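Print this thread | E-mail this thread

Teardown order for old office towers: CPU first or RAM first?

pulel_bench
I have a batch of used office desktops to strip for parts. Mid-size towers, side panel with a latch, green boards, DDR3. The parts get sorted, tested and put back together as complete machines where possible. My current order is power cord, side panel, drive, RAM, expansion cards, cooler, CPU. A coworker pulls the cooler and CPU before anything else and says it saves time. Is there a technical argument either way?

Marinescu
RAM first. On a lot of these boards the memory slots sit close to the cooler, and tall coolers overlap the first slot. With the modules out you have more room for the screwdriver and less to hit if it slips.

naseo63
Disagree. The cooler is the heaviest item on the board. Remove it first, with the case on its side, and everything after that is light work. I also want the thermal paste warm when the cooler comes off. Run the machine for 12 minutes, shut down, unplug, hold the power button for a few seconds, then go straight to the cooler. If you stop to pull drives and RAM the paste sets up again.

Marinescu
Warm paste matters on sockets with no retention frame, where the chip can come out stuck to the cooler. With a metal load plate over the CPU it stays put. Twist the cooler slightly before lifting and the temperature hardly matters.

naseo63
It matters for the paste you then have to clean off. Dried paste takes me twice as long.

Imani Thibodeaux
Both orders work. The damage I see comes from where the parts go afterward. A CPU set down on bare metal slides, and a RAM stick left under a drive gets its contacts scratched. Fix the storage first and then argue about the order.

pulel_bench
What do you use? I have antistatic bags and a cardboard box with dividers.

Imani Thibodeaux
Bags for anything going on the shelf. During the teardown itself, a tray with one position per part, on the left of the case. Drive in the top slot and still in its caddy, CPU below that, RAM in a horizontal slot under the CPU. An empty position tells me what is still in the machine. I used a divided box before that and lost over 90 caddy screws in it.

Plonden
Why keep the drive in the caddy? The caddy belongs to the case and the drive gets tested separately. I pull them apart right away.

Imani Thibodeaux
On the models with plastic clip-in caddies the drive goes back without tools. If I separate them I have to match caddies to cases later, and there are at least two revisions that look the same and do not fit each other.

Plonden
Fair, but then your test dock has to take the drive with the caddy on. Mine will not.

pulel_bench
Mine will not either. Caddies get labeled, then. What about case position? I have been working with the tower standing up.

Marinescu
On its side, components up, always. The cooler and any heavy card then rest on the board instead of hanging off it.
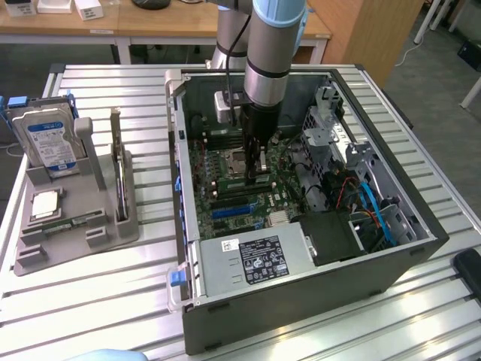 Leave the power supply in unless you are scrapping the case. Its cables can be folded back over the drive bay, and the SATA data cable can stay plugged in at the board end. That leaves you one fewer connector to identify at reassembly.

naseo63
I unplug the data cable at both ends. Old SATA connectors without the metal clip work loose when the case is moved, and then you are chasing a drive fault that is really a cable.

Marinescu
Replace those cables, then. They cost next to nothing.

pulel_bench
One more. Once the CPU is out, do you close the load plate or leave it open?

Imani Thibodeaux
Closed, with the plastic socket cover on if you have one. Bent pins are the only fault in this thread that I cannot fix in a few minutes.

Plonden
Closed. And put the lever back under its hook, or it will catch on a sleeve.

pulel_bench
Thanks. I will run half the batch in each order and time them. Parts tray is going on the left either way.

naseo63
Post the times. Include the cleaning.

Print this thread | E-mail this thread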